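Household Care Certificate, evening course
Handout 3: The front room with the good sofa
Reading time: 4 min

Last session was kitchens, where everyone agrees what dirt is. Tonight is the formal sitting room, where the dirt is mostly hidden and the argument is about who is allowed to sit down. Bring this sheet back in June, when we do the practical at the Zorkport house and I take away marks for dragging.

1. Look first, touch later

Walk in and stand still. You want to know what the room is made of before you put a damp cloth on any of it. A carved sofa is at least three jobs sharing one set of legs: the show wood, the fabric and the trim. Each has its own way of being ruined. Write them down on the room card. People who say they will remember are the ones who phone me.

2. Clear, then clean

Loose stuff comes out before any tool goes in. In most front rooms this means bags. Shopping arrives, the shopping is removed, and the bags stay on as tenants. Sort them where they lie:

- check inside every one (receipts, earrings, once a full set of curtain hooks)
- sound bags get folded flat and go in one bag, which you are allowed to keep
- torn bags and wrapping paper leave the room with you
- small scraps are picked up by hand, and I do mean before the vacuum

Crumpled paper on a patterned carpet is very good at hiding. Get down low and look across the pile. It is undignified and it works.

3. Top to bottom

Curtains first, with the soft brush, working down the pleats. Then the sofa back, arms, cushions, front edge. Carpet last. Students who do the carpet first get to do it twice, and I don't stop them.

4. The sofa itself

Throw pillows off, shaken outdoors, and set aside. Vacuum the fabric on low suction with the upholstery head. Cord edging gets a dry brush along the twist, never across it. For scrolls and scalloped trim, use a dry paintbrush and a cloth held just behind it, so the dust has somewhere to go. Polish is for next term. I have seen what you do with polish.

Printed florals forgive a lot, and that is the trouble with them. A tea stain can live inside a medallion for years. Check by daylight, with the curtains open.

The brown floral sofa with the cream cord, bags still on the floor to its left, is a step 2 room. Fill in a card for it. 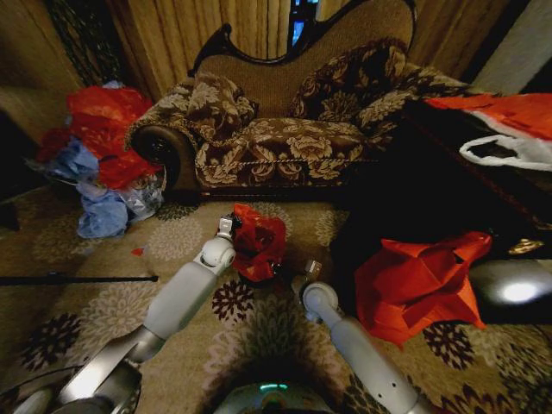 5. Putting back

Pillows return to where the owner had them, even if the owner was wrong. Close the curtains to where you found them. Straighten nothing you weren't asked to straighten - this is the rule the Pawłowska workbook prints in bold, and still it gets broken every year.

For next time: one finished room card, your own paintbrush, and a cloth that has not been used on a car.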